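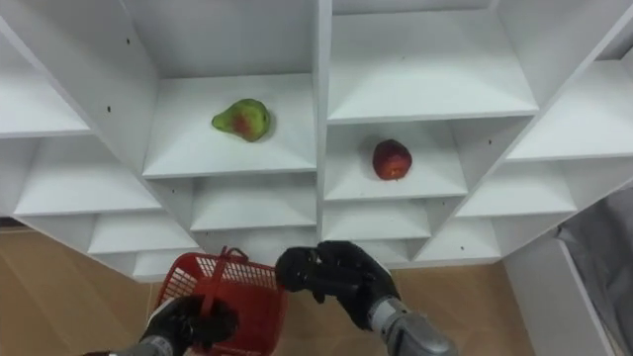 A pear and an apple stored singly on open cube shelving.

Storing and Collecting Fruit on Open Cube Shelving

Requena Residential College — Household Guides

This guide applies to all shared kitchens and common rooms at Requena in which fruit is kept on an open cube unit. It covers the preparation of the shelves, the placing of fruit, daily checks, and the collection of fruit in a hand basket. Residents on the kitchen roster should read it before their first week of duty. It replaces the fruit section of the old pantry notes, which assumed a closed cupboard.

What you will need

An open cube shelving unit, assembled and standing level
A small basket with a raised handle and open sides
Two clean cloths, one for washing down and one for drying
Mild dishwashing liquid and warm water
A roll of masking tape and a pen, for dating
The compost caddy

Choosing the location

Fruit shelving should stand against an inside wall, out of direct sun and well clear of the oven, the dishwasher vent and any heater. At Huluva House the unit was formerly beside the north window, and bananas placed there at breakfast were spotted by dinner. It was moved to the opposite wall in March.

Leave enough floor in front of the unit for a person to stand squarely before it with a basket. Shoes, school bags and recycling crates must not be left in this space. The lowest compartments sit close to the floor and collect dust quickly, and they are not to be used for unwrapped food. Tea towels in a lidded tub, or spare jars with their lids on, may be kept there.

Before anything is placed on the unit, confirm that it is secured to the wall. Households that are uncertain about the fixing should contact Ignacio Esteban at the maintenance office and keep the shelves clear until he has inspected it.

Preparing the shelves

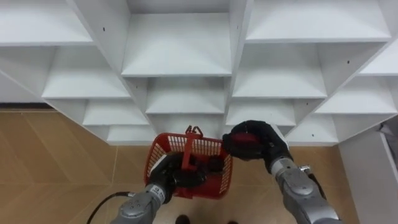 Nerea Goicoechea

Take everything off the unit before cleaning. Wiping between pieces of fruit leaves a ring of residue around each one, and juice that has run to the back of a compartment is easily missed.

Begin with the top row and work down. Wash each shelf board with a well-wrung cloth, then the side walls, and finish with the corners where the panels meet. Fold the cloth over a fingertip for the corners. Water should not be allowed to sit along a join or run into the small holes in the panels, where it can cause the board to swell.

Dry each compartment with the second cloth before moving to the next. Allow the whole unit to air for 30 minutes before fruit goes back. Scented sprays, vinegar and bleach are not to be used on shelves that hold unwrapped food.

The floor in front of the unit should be swept last. Where the shelving meets the wall, use the narrow broom. The basket is washed at the same time: rinse it under the tap, brush the mesh from the inside, shake it well, and stand it upside down on the draining rack.

Placing the fruit

The household rule is one compartment, one piece, for any fruit that is approaching ripeness. Firm fruit may share a compartment provided the pieces do not touch. This may seem generous with space, but most of our households buy in small quantities, and a single piece in its own cube is easily seen from across the room.

Apples. Stand apples upright, stem uppermost, towards the front of the board. Apples give off ethylene as they ripen and will hurry other fruit along. Keep them in a separate compartment from anything you wish to slow down.

Pears. Lay pears gently on their sides with the narrow end turned to one side, so that the neck can be reached from the front for testing. Press lightly beside the stem with the thumb. A pear that yields there is ready to eat; if it yields at its widest part, it should be used the same day. Firm pears may take up to 7 days to ripen at room temperature.

Citrus. Oranges, lemons and mandarins keep well on the upper shelves. Check the underside of each, where mould tends to start.

Bananas. Bananas are to be kept at one end of the unit, away from the apples and pears.

Berries, grapes and cut fruit. These belong in the refrigerator.

Fruit should be placed by hand, one piece at a time. Do not tip a bag or basket into a compartment. Bruises made on the day of purchase do not usually show until several days later, by which time the fruit has softened beneath the skin.
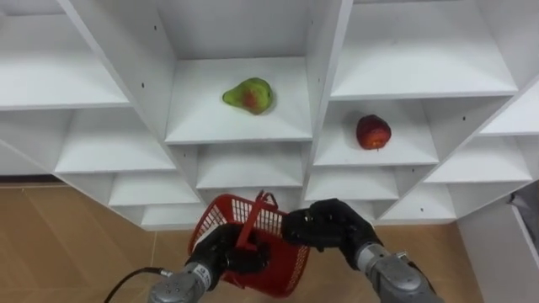
Apple towards the front of its shelf, with the pear lying on its side in the compartment to the left.

Compartments at chest and waist height should be filled first. Younger residents and anyone using a stool or chair must be able to reach the fruit safely, and the top row is reserved for citrus and for items not needed daily. Small pieces should never be pushed to the back.

Daily check

The person on breakfast duty looks over the fruit each morning, before the kettle goes on.

1. Start at the top left compartment and follow each row across.
2. Turn each piece over once and look at the side it has been resting on.
3. Move any soft fruit to the blue bowl on the bench, to be eaten or cooked that day.
4. Put spoiled fruit in the compost caddy and wipe the board where it lay.
5. Initial the sheet on the pantry door.

Florencio Miranda, who coordinates the kitchen roster, asks that the sheet be initialled even when no fruit needed moving. A blank line is read as a missed check.

Masking tape may be used for dating. Write the day of purchase on a short strip and fix it to the front edge of the board, never to the side wall, and remove it when the compartment is cleared.

Collecting fruit with the basket

Fruit is collected for the afternoon table, for cooking, and whenever the unit is to be cleaned. Use the small basket. The deep laundry and shopping baskets are unsuitable, as fruit at the bottom is crushed by what is placed above it.

Stand facing the shelves, close enough that the arm does not have to be fully stretched. Hold the basket by its handle in one hand, in front of a lower compartment, and keep the other hand free for lifting. Reach in over the fruit with an open hand and close the fingers around its widest part

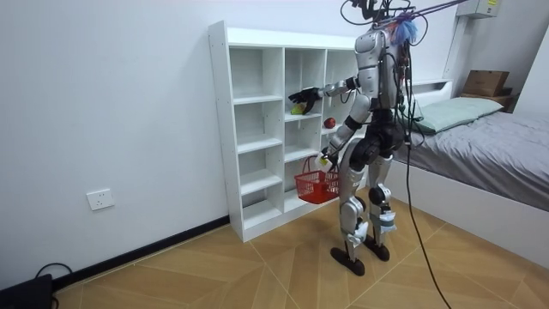 before raising it clear of the board. Sliding fruit forward along the shelf is discouraged, as it scuffs the skin and any grit on the board will scratch the surface.

Bring the piece out past the front edge and lower it into the basket until it rests on the bottom or against its neighbour. Let go only then. Heavier and firmer fruit goes in first: apples before pears, and pears before anything ripe enough to mark. A single layer is sufficient. If more is required, make a second trip.

When changing from one compartment to another, step sideways with the basket and keep it level. Do not rest it on a shelf board or hook the handle over a divider. At the bench, lift the fruit out piece by piece in reverse order.

Common difficulties

Fruit rolls. Check the unit with a spirit level. If it is level, turn round fruit a little until it settles. Rolled cloths and paper nests are permitted but should be changed at each clean.

Small flies. Clear the unit, wash all boards, and empty the compost caddy. Look for a split piece, usually a stone fruit or a tomato.

Stained boards. Tannin marks from pears and the tops of bananas will generally lift with a paste of bicarbonate of soda and water, left on for 11 minutes and wiped away. Test the paste first on a low board. Do not scrub — the surface will dull.

Pears soften all at once. Buy fewer, and move half to the refrigerator as soon as the first one yields at the neck.

Further help

Printed copies of this guide are kept in the pantry folder of each house. Questions about the roster go to Florencio Miranda. Replacement baskets and cloths may be requested from Paula Enache at the stores counter, extension 157, between breakfast and noon. Please quote the name of your house when you call.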